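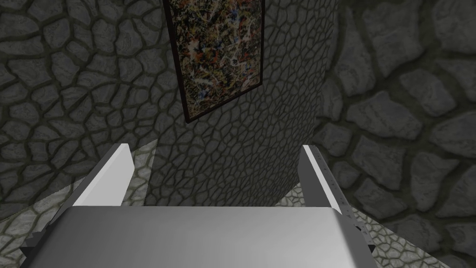 Rear suspension knock after coilover swap, nearside only
Status: Solved (I think!)
Category: Suspension and steering
Parts: Wondcombe rear coilovers, Varkstead drop links

Right, I'm writing this up as I go because last time I fixed something on this car I forgot what I'd done by the following spring and had to work it all out again.

I fitted the Wondcombe rears in January, all on the drive, all by the book as far as I could tell. First run out was lovely. Second run out, knock knock knock from the back left over anything bigger than a drain cover. Nothing on smooth road, nothing under braking. My old ones were shot but at least they were quiet about it.

First check: top mount nuts. Both tight. I'd done them up with the car on the stands though, so I slackened them, dropped it onto its wheels, bounced it a few times and did them again. Went round the block. Still knocking, and if anything it sounded a bit sharper (probably just me listening harder).

Second check: drop links. The Varkstead ones were new as well, so I'd ruled them out, which was daft. I took the nearside one off completely and drove very gently to the end of the lane and back. Same knock. So it wasn't that, and back on it went.

Third check: spring seat. I measured from the lower bolt to the collar on each side and found the nearside sitting 5 mm lower than the offside. My fault, I'd lost count of turns when it started raining. Wound it up to match, locked the collar, and the arch heights came out level for the first time. Looked great. Knocked exactly the same.

At this point I emailed Skudmont, who I bought the kit from, and got ticket number 588 and a very friendly reply asking for a few more details. 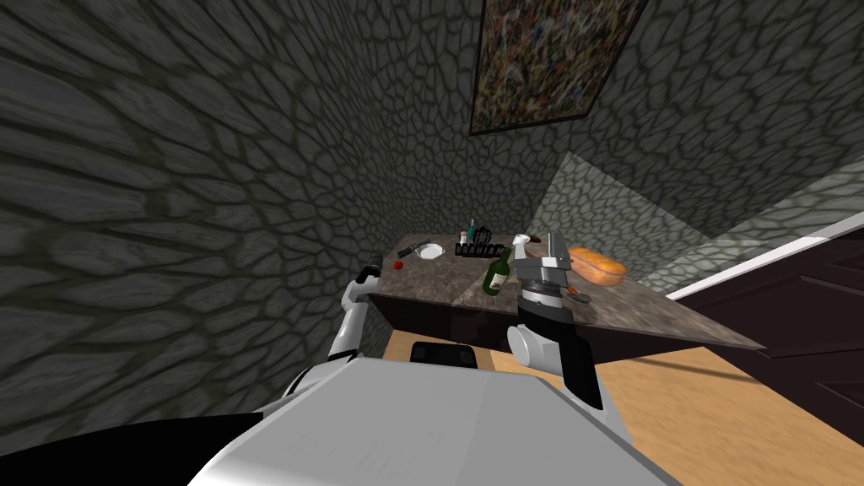 Reading time: 2 minutes

They wanted to know the mileage on the kit (447 miles by then), whether I'd reused the lower bolts, and whether the bump stops had been trimmed. Yes to the bolts, no to the bump stops. They said to have a proper look at the lower bolt and the sleeve it goes through, with a torch, and to try wiggling the damper by hand with the bolt nipped up.

Well, there it was. With the bolt snug I could still feel a tiny bit of movement, and when I pulled it out there was a shiny worn band right where the sleeve sits. The offside one was perfectly clean. I'd put the old bolts back in without a second glance because they weren't rusty!

Skudmont posted me a pair of new bolts and nuts, 11 quid with the postage. Fitted both sides, tightened them with the weight of the car on the wheels, checked them again after a decent drive. Silence. I took it over the speed bumps by the garden centre (twice, the second time with the windows down) and all I could hear was the parcel shelf.

Still to do: tracking, and a squeak from the front that I'm pretending is the seat. I'll nip round all the bolts again after a few more weeks and reopen this if the knock comes back.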